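Kolluleck Pegboard and Hook Set: a small review of a thing I like a lot
Posted January 13, 2023 by Hrefna Toft

I have wanted a proper pegboard over my workbench for years, and kept putting it off because I assumed it would be a weekend of swearing at drywall. It was one evening! I bought the Kolluleck board in dark gray in November, along with the cup and the hook pack, and I'm still pleased every time I reach for something.

Mounting first. The board comes with 4 spacers that hold it off the wall so the hooks have room behind them. The instructions are three drawings and no words, and the second drawing is upside down compared with the other two, so take your time there. The spacers go on the wall BEFORE the board. Ask me how I know. After that it was quick, and the thing feels solid — no flex when you pull a hook out.

My old setup was a drawer. Everything I used weekly lived under everything I used once a year, and I owned more scissors than I knew about. Now the everyday stuff is up where I can grab it: a cup for the screwdriver, then the scissors and the pliers, and the tape over on the right. 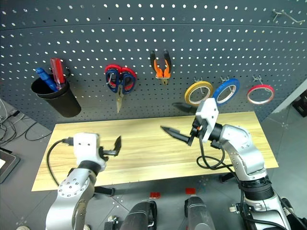
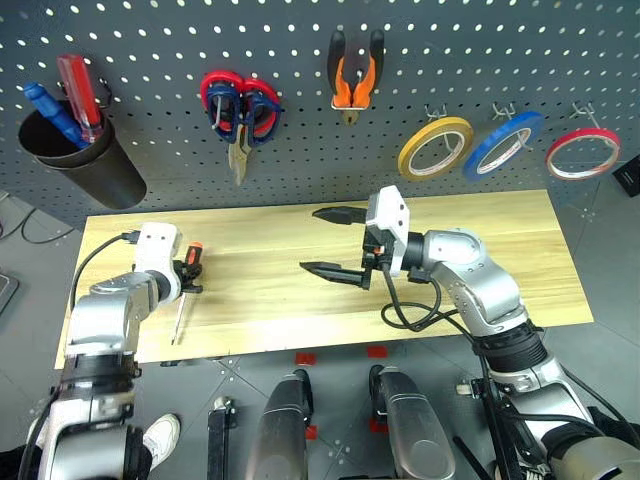

The tape is my favorite part. I used to stack the rolls on a shelf and whichever color I wanted was at the bottom, usually with fluff stuck to it. Hanging them up on hooks is so much nicer, and I've stopped buying duplicates. Yellow is for labeling, blue is for anything that has to come off again, and red means don't touch until I've fixed it.

The cup is good too, with one complaint. It hangs from a little hook at the rim and likes to lean. I've straightened mine several times and given up. Nothing has fallen out so far, but I wouldn't load it with anything heavy. Larasati Lau, who has the same board in her garage, put a blob of putty behind hers and says it stays put. I may try that when I'm feeling ambitious.

As for the hooks, they're plain bent wire and they do the job. They lift out a bit easily if you yank a tool upward (I did lose one behind the bench for a week). I looked at the Elico version before buying, and its hooks lock in place, but the holes were spaced differently from the spare hooks I already had, and it only came in white. I like the dark gray. Bright handles really stand out against it, so I spot what I want right away.

Would I buy it again? Yes, and I'm thinking about a second board for the paint brushes. If you do get one, order the extra hook pack at the same time and save yourself the second shipping charge.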